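**Do I need a special cleaner for shower curtains?**

I doubt it. Draster sells one, and the label promises a lot. I tried it in March on one half of a moldy liner and used plain dish soap on the other. Same result, and the soap was already under the sink.

**Does vinegar kill mildew?**

Some of it, maybe. Iddrisu Sarpong in Guscombe swears by a 10-minute soak. I've done it twice and the spots came back both times.
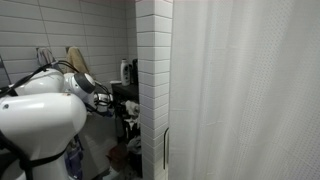
*White curtain, white tile.*

**Can I put the curtain in the washer?**

Read the tag first. Fabric usually can go in on cold. Plastic liners are a gamble, whatever the blogs say about throwing in towels.

**Are "mildew-proof" curtains worth $40?**

Ask the seller what the word means. I wrote to one shop and got a coupon back.

**How often should I wash it?**

You'll read "weekly" on sites that sell cleaner. I wash mine when it looks bad or smells bad.

**Will leaving it bunched up hurt?**

Yes, this one I believe. Pull it all the way closed after a shower so the folds can dry.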